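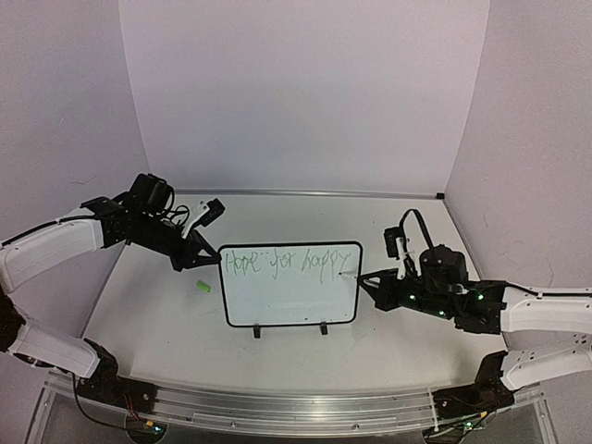
Setthorpe, May 2019

Honkanen opens renovated reading hall to the public in June

The Honkanen company is glad to announce that the old reading hall in Setthorpe will open again in June, after two years of renovation work. The hall was built in 1904 for the workers of the Honkanen paper mill and their families, and it served as a library and evening school for many years.

The renovation was planned by the design office Sovex. The tall windows and the original pine floor have been repaired, and the roof is completely new. A second entrance without stairs was added on the garden side, so that visitors with wheelchairs and baby carriages can come in easily. The old heating was taken out and the hall is now connected to the district heating of the town.

On the ground floor there will be a reading room with daily newspapers and a children's corner. Upstairs, the visitors find six study rooms, which can be reserved free of charge for up to two hours at a time. Evening courses in languages and in drawing will begin later in the summer, and the program will be published on the notice board of the hall.

The cafe next to the main entrance will be run by Grolico, which already operates the lunch restaurant at the mill. It will serve coffee, soup and fresh bread during all opening hours.

"Many people in Setthorpe learned to read in this house, and we wish that it will again be a place where the whole town feels at home," the company says.

The entrance to the hall is free. Members of the press are welcome to visit the building before the opening. Please agree on the time with the Honkanen communications office in Setthorpe.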